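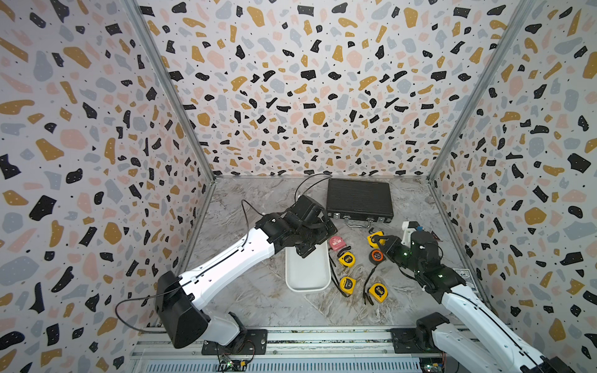
Teleoperation lab, session 3: packing the tray
Wubit Hadgu
September

Task

Six tape measures go into the white tray. You drive both follower arms from the leader pair. The black case stays at the back of the table and is not part of the task.

Before recording

Run one practice pass without saving. Keep your movements slow near the tray rim and watch the wrist camera cables when you turn a wrist - they loop high and can catch.

Name the files with your group name (Norkeo or Degefa) and the take number. Each group records 40 takes over the month, in blocks of four.

During a take

Either arm may pick up any tape. Use the arm that is closer. Bring the fingers down on both sides of the body and avoid gripping by the strap, as the tape swings and the grasp point is hard to learn from. Leave the other arm still and clear of the tray while one is placing.

If you drop a tape on the table, pick it up and carry on. Recoveries are useful. If a tape leaves the table, stop and discard the take.

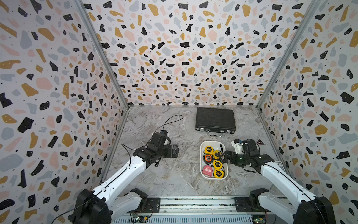
Six tapes in the tray, right gripper among them.

Ending a take

Open both grippers, back them away from the tray and hold for two seconds before you stop recording.

For Wednesday

Replay your first block and note the takes where you paused for a long time. Bring the list to class.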